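Kiver Opens Its Simulated Living Room to Outside Teams Gathering Examples for Home Robots

Kiver is delighted to announce that its simulated living room, which until now has been used only by the people who built it, is open to outside teams who want to gather examples for learning systems of their own.

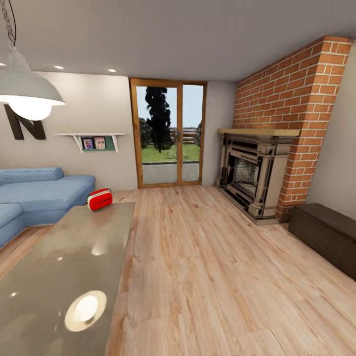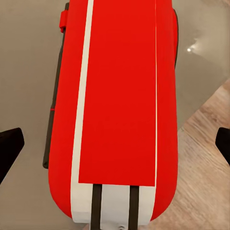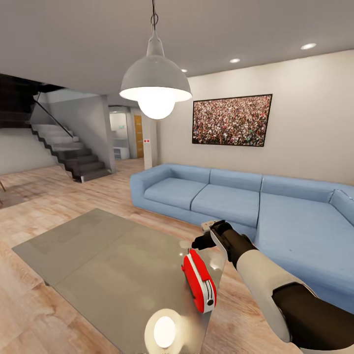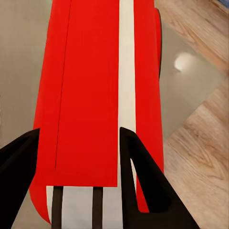
The Kiver living room and the red and white object, all four views rendered in simulation.

Kiver News, Issue 77, page 2

The room is part of a larger project called Vurnik, which began with a very simple wish. We wanted a learning system to see a great many patient, careful attempts at an everyday household task, and we wanted those attempts to happen in a place that feels like somewhere a person might live. So there is a blue sectional sofa, a long glossy table, a fireplace set against red-orange brick and a glass door looking out on a green lawn (we are rather fond of the lawn, even if the robot has never shown any interest in it!).

The task at hand is the one we always begin with. A single object is placed on the table, and an operator guides the arm toward it, lines up the two black gripper fingers on either side, and tries to pick it up. Each attempt is saved from start to finish, with the movements of the arm kept alongside the views from the room and the close views looking down at the object. An attempt that goes wrong is saved too, and labeled as such, and our friends on the training side tell us they would be very sorry to lose those.

The first Vurnik collection holds 683 attempts with the red and white object, gathered by operators at Kiver and at our partner company Fasix, whose team wrote the controls and has been wonderfully generous with its time all through the winter. Between one attempt and the next the object may be turned or moved along the table, and the starting position of the arm changes as well, so that the system has to look at what is in front of it and can't simply repeat a path it has learned by heart.

The glossy tabletop deserves a word of its own. It picks up the glow of the big pendant lamp as a bright patch, and there was a long and friendly discussion about whether to make the surface duller. In the end we kept it as it was. Plenty of people have shiny tables at home, and a robot that is going to be useful to them will need to cope with a bit of glare.

Beginning in April, outside teams can book time in the room in blocks of 96 attempts. Every block includes a practice session with a Fasix operator, a written guide to labeling, and a full copy of everything recorded. Teams may bring their own object model, provided it is small enough to sit comfortably on the table and comes with its weight filled in, a detail that is forgotten more often than you might think. Nothing needs to be installed beyond the Fasix control program, and first-time operators are very welcome.

Kılıçarslan, the studio that built the room and its furnishings, will go on looking after it and is already at work on a kitchen to go with it. We will have more to share about that once the cupboard doors are opening properly.

An open house will be held online on Wednesday at 2 p.m., with time for visitors to try the controls for themselves and to ask as many questions as they like. Places can be reserved through the Vurnik page on the Kiver website, and press copies of the labeling guide are available from the Kiver press office on request.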